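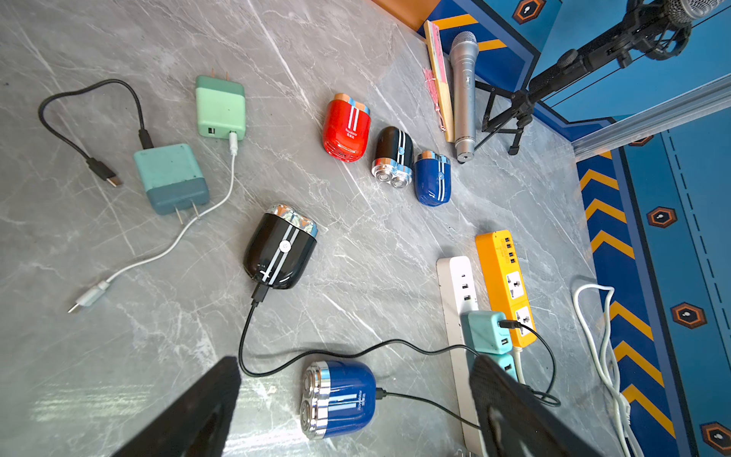 Slide 1. Five shavers, two wall chargers, two power strips.

Speaker notes: "Do you need the dock?" Small appliances evening, Conham library, November 2, 2021

Leave the slide up while people find seats. Don't read it to them.

Start with the cables. Everyone came for the shavers, and I'd like them to look at the cords for a minute first. Two of the shavers have black cables going to them. The white cable on the left comes out of the mint green charger and ends out on the marble with no shaver on it. The short black one, upper left, has a USB-C end. Ask the room who has a drawer like this at home. Wait for hands. Mine would be up.

Then the pitch we've all heard: it charges over USB, so you can throw out the old bricks. Fine. I'd like to see the house where that happened. I charge mine over USB and I own more plugs than I did before.

Point at the big blue one lying down, three round heads, Royalstar on the body. The red one at the back says Royalstar too. I'm not here to knock the brand and I haven't tested it for this talk.

Slide 2. Grovell travel kit leaflet (no photo, just the text)

Read the line out loud: "Full power for your whole trip." Pause. How long is a trip? They don't say. Renu Negi asked their help desk and got back a link to the same leaflet.

What she did after that was sensible. She used hers every morning at home and wrote down the minutes until it quit. The box said 80. She got 55. One shaver, one person, one beard, so don't let anybody walk out quoting that as a study. I would still take her notebook over the box.

If someone asks about the Maurya dock: 17 dollars extra when I priced it in April. It holds the shaver upright. So does my shelf.

Slide 3. Heads, two or three

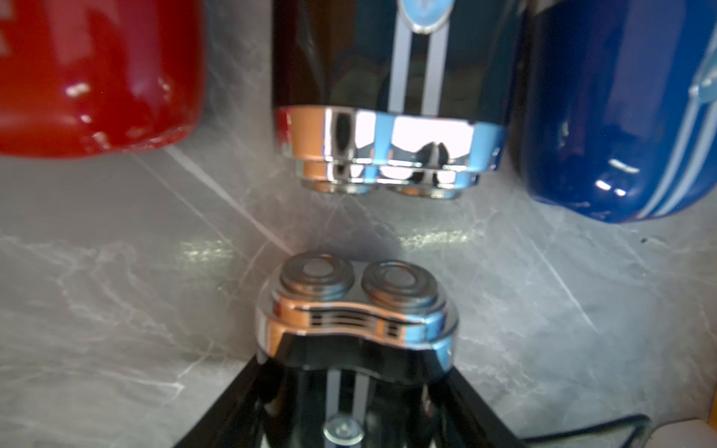
Slide 4. Shine

Stay on this one a bit longer. Red, black, blue, all very glossy, and the black one is upside down with its chrome end toward the table. Look at how much the chrome picks up: copper on one side, light blue on the other. They're handsome things. That's my complaint. In a store you're buying the paint, and I have done it myself, twice.

Racing stripes on the black one. Ask if anyone has ever shaved faster because of a stripe. (Got a laugh in Stetdale. May not here.)

Now go back to the heads, because you can see the rims of two of them under the chrome. The claim is that three beat two. Could be. More heads should cover more skin per pass, and on a wide flat cheek I'd believe it. Under the nose I'd like proof. I-seul Pyo thinks I'm being stubborn about this and will say so from the second row. Let her. She prefers three and she has used both kinds for longer than I have.

What I'd ask in the store, if they'll let you:
Does the head come off without a tool?
Can I buy replacement cutters, and what do they cost next to a new shaver?
Will it run while it's plugged in?
Which plug does it take, and do I already own one?

Most clerks can answer the last one. I've had poor luck with the second.

Slide 5. Cleaning

Keep this short, last time it ate the clock. Check the manual before any water goes near it. "Washable" on a box might mean the whole body or only the head. Brush first. Let it dry with the head open. I don't buy the special cleaning fluid and I haven't seen a good argument for it, but if somebody in the room has one I'd like to hear it.

Questions. Repeat each one for the back row. If the talk turns to foil shavers, say I don't use them and hand it to Renu.

Bring: own shaver, brush, the spare cable, Renu's notebook (ask her first).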